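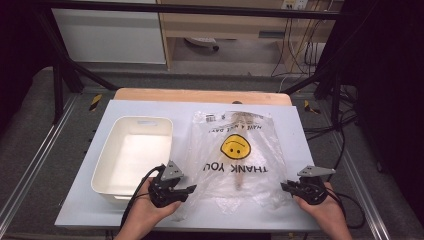
Bag-to-bin task at the start position, both grippers open.

Recording a Bag-to-Bin Task with the Brikar Handheld Gripper Pair

This page covers one complete recording session with the Brikar pair and the Dultov capture software. The task is a common first exercise: pick up a thin plastic shopping bag containing one item and place it in an open bin. It takes both hands, and it shows up most of the mistakes new operators make. You should already have installed the software and updated both grippers. If not, complete the setup page first.

What you need

Brikar gripper pair, left and right, with both cables
Workstation with Dultov capture software
Flat work surface, light and matte if possible
Open plastic storage bin
Clear or printed plastic shopping bag
One slender, light object to go inside the bag

Step 1. Prepare the surface

Clear the work surface of anything that is not part of the task. A white board laid over a table works well, but glossy boards produce reflections under overhead lighting. If the preview shows a bright patch, move the lamp before you change the exposure.

Set the bin on the left half of the surface. Lay the bag to the right of it with the object inside. Leave the bag loose. A bag that has been pressed smooth is harder to grasp, and recordings made with it transfer poorly to ordinary bags. Printed bags are fine and need no special setting.

Step 2. Route the cables

Connect the left gripper to port A and the right gripper to port B. The software does not swap them for you. Let the left cable run back over the wrist and the right cable run out to the side. Check that you can reach across the full width of the surface with either hand before a cable goes tight. Keep slack off the floor where you stand.

Step 3. Calibrate the jaws

Open the Devices tab and select Calibrate. For each gripper:

Open the jaws fully and hold for four seconds.
Close the jaws fully with nothing between them and hold again.
Check that the reading returns to zero.

Repeat this after any change to the jaw fingers or the mounting plate. If the zero reading drifts during a session, check the plate screws first. Loose screws cause most of the drift reports we receive.

Step 4. Set the start position

Hold both grippers open, at matching height, one on either side of the bag. Keep the left gripper clear of the bin wall. Press the pedal once. The software checks that both devices are tracking and then shows a green border. Do not move until the border appears – early motion is trimmed and the episode will start mid-reach.

Step 5. Record the episode

Close the left jaws on a fold of plastic near the edge of the bag.
Close the right jaws on the opposite side, clear of the object.
Lift both hands together until the bag is off the surface.
Move left over the bin and lower the bag inside.
Open both jaws, withdraw straight up, and return to the start position.
Press the pedal again to stop.

Work at a steady pace. Short pauses are acceptable. If you drop the bag, finish the attempt and mark the episode as Failed in the review panel. Do not delete it.

Step 6. Review and reset

Play the episode back at double speed and confirm that neither jaw trace is flat. A flat trace means the device was disconnected. Take the bag out, shake it loose, and put it back at a slightly different angle. Move the bin every ten episodes.

Session notes

Our test set for this page was 171 episodes, of which 83 used printed bags. Storage came to 540 MB with default compression. Raw export is much larger and should go to an external drive.

Limits

The standard jaw fingers are adequate for plastic film but slip on waxed paper. Brikar sells ribbed fingers separately. The cables are the weak point of the kit: they are stiff, and the connector latch is easy to miss by feel. Jaw force is not recorded, only jaw opening, so the kit is a poor choice for fragile items.

Last updated May 27, 2024. Applies to the wired version of the Brikar pair only.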